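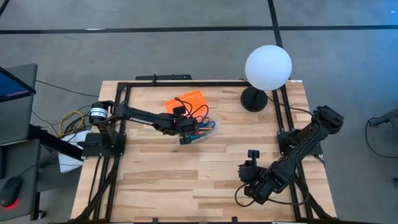 Home News Events Reports Partners Contact
Search this site Enter keyword Go

Progress report to the funder: Wasilewska Park summer promotion
June 2018

Dear partners at Savex,

We send you the second report on the promotion which you support at Wasilewska Park. It covers the time from February until the opening of the season.

The park opened with the new programme as agreed. The costume weekend was the first event. Guests could come dressed as a character from the old park stories and receive a badge at the gate. We had prepared 700 badges and all of them were given out before the evening parade. For the next weekend we have ordered 3000, in two colours, so that families can see which day they came.

The invitation of video makers and bloggers went slower than we planned. We wrote to 77 of them. Many answered late, and several asked for a fee that is not in the budget. We decided to offer free entry, lunch and a reserved place at the parade, but no payment. The meeting with fans was held beside the carousel. The queue was too long in the first hour and parents complained about the sun. We have asked for a shaded area near the small theatre for the next meeting.

The printed maps from Drurkutier arrived with the wrong parade time on the back page. The company printed them again without cost, but we lost four days. Until then we used a paper sticker.

Ticket sales go through Fatora since the spring. The system works well on telephones. The discount code for school groups is still not accepted at the second gate, and the staff there must enter it by hand. We expect a correction before the school holidays.

Spending is within the agreed amount. The money for radio advertising is not used yet, and we ask your permission to move half of it to evening music.

The next report will include the results of the guest survey.

With kind regards,
The promotion office

Related items
First report: preparing the season
Costume weekend: rules for guests
Parade route and times
How to book a school visit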